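Home | Benches | Grippers | Arms | Cameras | Controllers | Archive

WORKSHOP TIPS: COMPARING GRIPPERS ON A SIMULATED KITCHEN COUNTER
Posted in October by the Bondberg bench desk

Most gripper comparisons go wrong before the first grasp. The counter, the lights and the camera get set up once, by eye, and then stay that way while the fingers change. The tips below come from a two-arm comparison on a rendered kitchen counter, run on the Hellau controller with the Khoo parallel-jaw gripper on one arm and the Odadthorpe gripper on the other, then swapped.

Fix the layout first. Put the large appliances at the back corners of the counter and write their positions into the scene file as constants. If the microwave moves two inches between runs, the reach numbers are worthless. Do the same for the arm bases. Randomize only what you mean to test.

Use one seed list for every gripper. We use 64 seeds for a quick check and 1,000 for a result we would show to anyone else. Save the list as a plain text file next to the results. A list regenerated from the clock cannot be run again.

Set the home pose so the arms clear the overhead camera. On a two-arm setup this takes longer than expected. An elbow that is well above the work can still cover a corner of the view, and a corner is enough to hide a knob or a handle. Raise the camera before you change the arm pose. If you change the pose, every trajectory that starts from home has to be planned again.

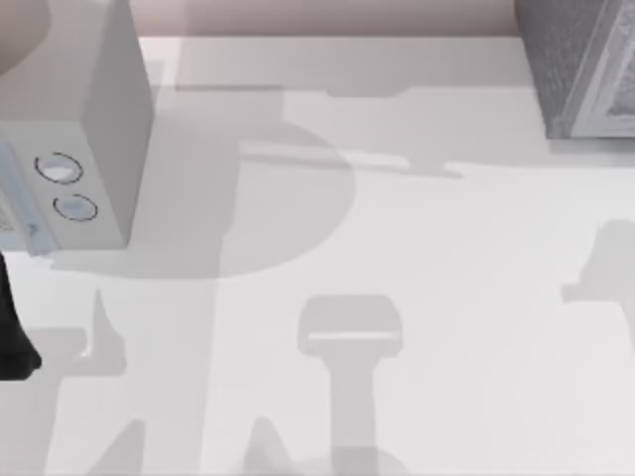

Treat shadows as part of the test. A white counter under a single strong light gives high contrast, and a depth or segmentation model trained on flat lighting may mark a dark patch as an object. Run a pass with no objects placed and log every detection. Any detection in that pass is false, and the count is your baseline. Ours was 42 over the short seed list with the stock model. Softening the light lowered it. Turning shadows off brought it to zero, but the numbers from that setting did not carry over to the real bench and we no longer report them.

Check for shadows that overlap. Where two arms block the light over the same area, the patch goes darker than either arm would make it alone. Threshold filters tuned with one arm will miss this. Tune with both arms loaded, at home and at the midpoint of a reach.

Match finger color across grippers where you can. Black fingers on a white counter are easy to segment. Gray fingers are not, especially in front of a gray appliance. If one gripper ships in black and the other in gray, give both the same material in the scene file and note it in the results.

Keep closing speed and closing force separate. The Khoo fingers close faster by default, and on light items this reads as a better grasp when it is only a shorter window for slip. Set both grippers to the slower speed, run the full list, then repeat at each maker's default. Report both.

Log contacts with fixtures. A finger that brushes the side of the microwave on the way in may still finish the task, and a pass/fail score will hide it. We write one line per contact with the link name, the body touched and the peak force. The largest contact file from one full run came to 1,458 lines, nearly all from the same wrist housing. Moving the approach point forward fixed most of them.

Swap the arms halfway. Left and right are not equal when the appliances differ in depth. Run each gripper on each side and average only after looking at the two sets apart.

Save one overhead still at the start of each run. It costs almost nothing in disk space, and it settles most arguments over whether the light or the camera was changed.

Controller notes. Hellau holds its last gain set through a scene reload. Clear it by hand when changing grippers, or the second one will run on gains meant for the first. Check the payload mass at the same time.

Next: mounting plates and cable slack

Contact the bench desk | Copyright Bondberg | Back to top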